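Notebook, May, props and table setting, started 7:30

Came in early to get the table sorted before anyone else wanted the corner. Larysa Harasym had left me a note on top of the crockery crate: "Too busy! Looks like a yard sale." Fair enough, she was right. Last time I had the cups out, the folded napkin, two side dishes and that awful pepper mill, and you couldn't tell what was supposed to be the meal.

So today was mostly taking things away. Cups are back in the Urkora crate, napkin in the drawer, mill on the high shelf where I hope it stays.

Then colors. The black tabletop is great for this – pretty much everything bright jumps out at you – but it eats dark stuff. I tried the navy plate first and it just sank. The cream one was fine but dull, kind of a hospital tray feeling. The coral one won easily, and the raised rim helps too because the cutlery has something to lean against. I went back and forth on the bowl for ages (far too long for a bowl, I know) and settled on the dark green, which would vanish on the bare table but looks terrific on the coral.

Cutlery: spoon across the bowl, fork tucked in beside it on the plate. I had the spoon flat on the table at first and kept knocking it with my sleeve. The turquoise handle is a bit loud next to the coral, and Larysa will have opinions, but I like it!

Wiped the top with the Harkulach spray, the unscented one. The lemon one leaves streaks, please don't put it back on the cart. Gave it 5 minutes and went over it again with a dry cloth. Dust is still the big nuisance on black, every crumb and bit of lint shows up, so do the wipe last, right before you set things down.

Plant went in the near right corner. It was going to be the fern from the Tkachenko shelf but that sheds like a cat. The succulents are much better behaved, and I let the trailing bit hang toward the plate so the corner didn't look so stiff. 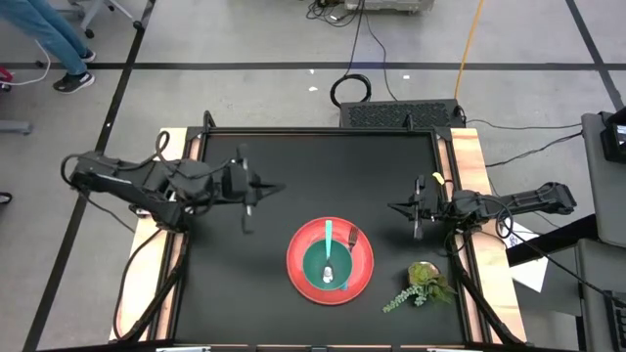
Coral plate, green bowl, turquoise spoon, succulents in the corner. Keeping this one.

Still to do: ask Larysa if she wants a second setting or just the one. Find the lid for the crockery crate. Water the fern. Order more dry cloths, we're down to the scratchy ones.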